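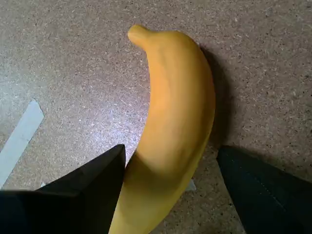
Banana on the speckled brown floor, peel yellow going slightly green toward the lower part.

**Notebook, September, 08:40. Ethylene scrubber, packed bed, run 7**

Continuing from run 6. Same column, same flow controller, new batch of media from Lovberg. Wakana sieved it yesterday afternoon and discarded the fines. Bed height set to the scribed line. Tapped down, topped up, tapped again. Pressure drop across the bed at working flow is lower than in run 6, consistent with fewer fines.

Source gas is still the diluted cylinder. Fruit in the loop waits until the blank is clean, per the discussion with Roman. He wants a fruit run before the Saludo visit. I would like two consecutive blanks that agree first.

**Blank**

Column bypassed, zero air through the loop, chamber closed. Baseline drifted upward for the first part of the hour and then settled. Same shape as in run 5, when the chamber gasket had just been changed. Gasket was cleaned with isopropanol this morning by Arnel, so solvent carryover is the first suspect. The detector responds to isopropanol, weakly. Left the loop purging with the lid cracked open and repeated.

Second blank flat. Accepted it, noting that it followed an extra purge and is therefore not comparable with the blanks in runs 1 to 4.

Rule from now on: gasket gets water and a lint-free wipe only. Arnel has put a note on the chamber lid.

**Bed run**

Start 10:15. Inlet set to 212 ppb by the dilution panel, confirmed on the detector through the bypass before switching over. Humidity controlled with the bubbler, not the salt tray. The salt tray is slow and Angelica found crust on the outlet fitting last time.

- 10:15 switched to column
- 10:20 outlet at detector floor
- 11:30 outlet at floor, bed temperature unchanged
- 12:50 first readings above floor, noisy
- 13:10 readings consistently above floor
- 13:45 stopped

Breakthrough called at 13:10 by our usual definition (sustained, not first excursion). Run 6 broke through earlier. I am not going to attribute the gain to the sieving on one run. Media batch and grain size changed together, which was poor planning on my part. Run 8 should use the unsieved remainder of the same Lovberg batch.

**Color change**

The media goes from purple to brown as the permanganate is used up. The front in the column was visible but slanted, further along on the side facing the window. Possible channeling along the wall. The other candidate is uneven packing from tapping on one side only, and I did tap on one side only. Next time rotate the column a quarter turn between taps.

Spent media is in the labeled jar on the second shelf. Do not put it in the general waste. Milagros has the form.

**Detector**

Span check after the run came back low by 2 percent. Inside tolerance, but it has been low on each of the last few checks and never high. Lamp hours are logged in the back of this book. Tullier quoted for a replacement lamp; the quote is in the shared folder and expires at the end of the month. Roman to decide.

The Vurimitz logger dropped its clock again after the power dip and stamped the first file with the wrong hour. Corrected by hand against the wall clock. The raw file is kept unedited with the suffix _raw, and the corrected one is the one to plot.

**Fruit runs, planning**

Chamber takes one hand of bananas without anything touching the fan guard. Points to settle with Wakana:

1. Ripeness at loading. The supermarket color chart is too coarse for our purpose. She proposes firmness by penetrometer on a sacrificed fruit from the same hand.
2. Whether to separate the fingers. Cut crowns produce wound ethylene and I would like to keep that out of the first run. Leave the hand whole.
3. Chamber temperature. Agree on one value and hold it for the whole series.
4. Carbon dioxide. Sealed loop, respiring fruit. We need a soda lime trap or a bleed, and a bleed complicates the mass balance. Leaning toward the trap, placed downstream of the column so that it does not dry the inlet gas.

**To do**

- Run 8, unsieved media, same batch, column rotated during packing
- Repeat span check cold, before anything else is switched on
- Replace the outlet fitting (Angelica has the part)
- Ask Milagros whether the jar form covers wet media
- Plot runs 6 and 7 on the same axes, time from switchover

Column left under dry air, inlet valve closed, bubbler drained. 16:20.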